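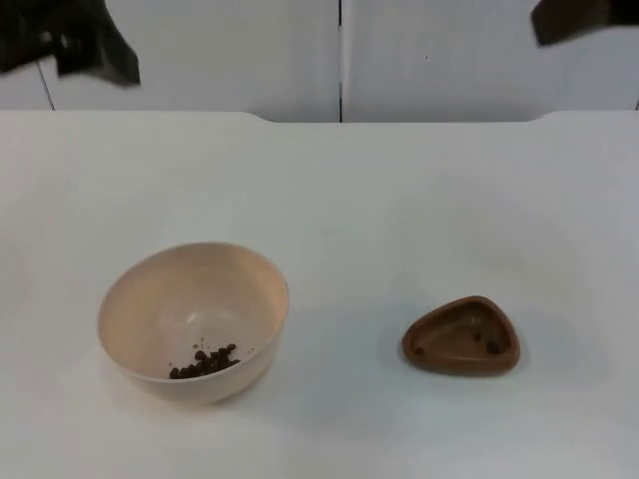 December 15, 2020

Canal history walk, Henthorpe to Bloxham. Notes on part two of the write-up.

Went back over the tollbook transcripts. Thodoris Karras finished the second bundle and I checked 75 of his entries against the scans. Three corrections, all in the boat names. He reads the clerk's capital S as an L, so the "Lusan" is the Susan again. I've marked them in the shared sheet.

The Bloxham basin question is still open. The printed guide says it was dug at the same time as the main cut, but the tollbook has no boats unloading there until page 204, well into the second clerk's handwriting. Before that everything goes on to the Henthorpe wharf. Either the basin came later or the early traffic was charged at the lower lock and never written down under Bloxham. I lean toward later. Need the estate map to settle it, and the record office is only sending copies at the moment. Request is in.

Lime is the main cargo in the first bundle, then coal. Grain shows up in August and drops off again. Total entries now typed: 2352. Thodoris thinks the remaining bundle will add another 1000. It is the water-damaged one, so slow going.

Changed the order of the draft. It used to open with the act and the shareholders, and people at the reading group got stuck there. It now opens at the warehouse wall with the rope grooves, goes along the towpath, and picks up the money side at the lock. Proklow bridge moves to part three with the railway material. The paragraph comparing us with Birmingham is out.

To do:
- ask for the estate map again if no reply
- redraw the towpath sketch, the lock is on the wrong side of the lane
- find where the "drowned horse" story was first printed
- send Thodoris the list of boat names

Stusoven Local History Workshop | Contact | © 2020 | Back to top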